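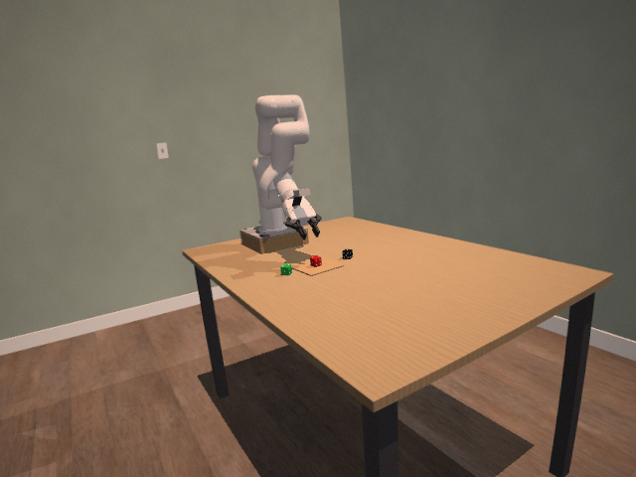

Tabletop & Board Games > Rules and House Rules

Re: Gorkavano, the harbour round, and who pays

Hello all,

Sorry for the slow answer, I wanted to play it again first. We got Gorkavano out twice in June and both times we hit the same snag in the harbour round, so I feel your pain!

On 2-player games, somebody wrote:

> We've got the old Vanier box with the folded rule sheet. It says
> the winner of the harbour round takes the toll "from the bank or
> the other merchant". Well, which? We've been taking it from the
> other merchant and the game is over before the kettle's boiled.
> Also, does anyone start with 200 crowns? It seems very mean.

Right, the toll. We take it from the bank for the first three harbours and from the other merchant after that. I can't find it written down anywhere in the Vanier rules, but the later Ait Ali booklet has a worked turn near the back where the bank pays, and it's an early turn, so I've always read it that way. If you take it from each other right from the start, whoever wins the first harbour has more or less won the lot, and the other person spends an hour moving barges about for no reason (my sister still brings this up).

As for the money, 200 is what's printed and I'd stick with it for four players. For two
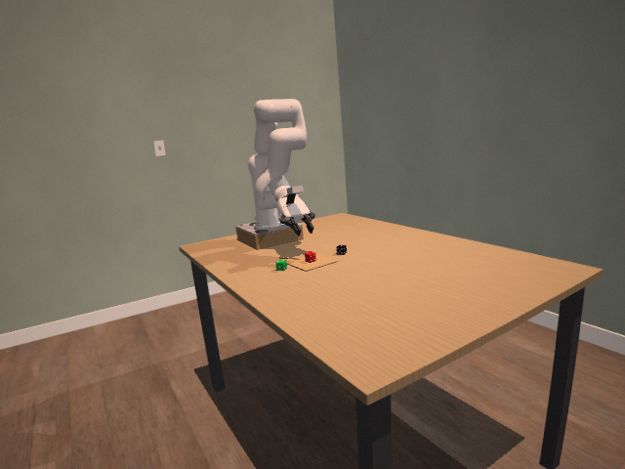 I'd add the spare harbour grant as well, the little green slip, and let each side buy one barge before the first turn. It makes the opening much friendlier and you get to the salt market while there's still some salt left. We tried it with double crowns once and it was dreadful, everyone just bought everything and sat there.

The other thing I'd change is the storm table. By the book you roll once per barge, and with a big fleet that's a lot of rolling and a lot of dice under the sofa. We do one roll for the whole fleet and the owner picks which barge takes the damage. Some people hate this – it does make storms gentler – but the game comes in under two hours and we still have supper at a normal time.

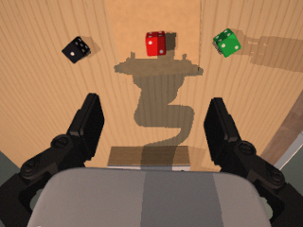 While I'm on storms, three dice is the right number and I won't be argued out of it. The two-dice version in the travel set bunches up around seven and you hardly ever get a proper gale. Do get ones you can read, though! White pips on black, like the left-hand one, are lovely on a wooden table, and you can add up a roll without leaning over everybody's barges. My old set had gold spots on cream and was hopeless after dark.
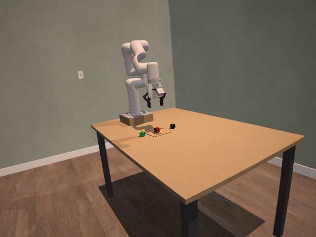
Posted by: saltmarket_sue_nothing, Bamport list member
18 replies, 2858 views

One last bit, on ending the game. The rule sheet says play stops when the last harbour is claimed, and we let everyone finish the round so they've all had the same number of turns. It matters more than you'd think with three players. If you're level on crowns, count barges, and if you're level on barges too, share it and put the box away.

Does anybody have a spare salt market board, by the way? Ours has split along the fold and I'm happy to pay the postage.

Cheers from Bamport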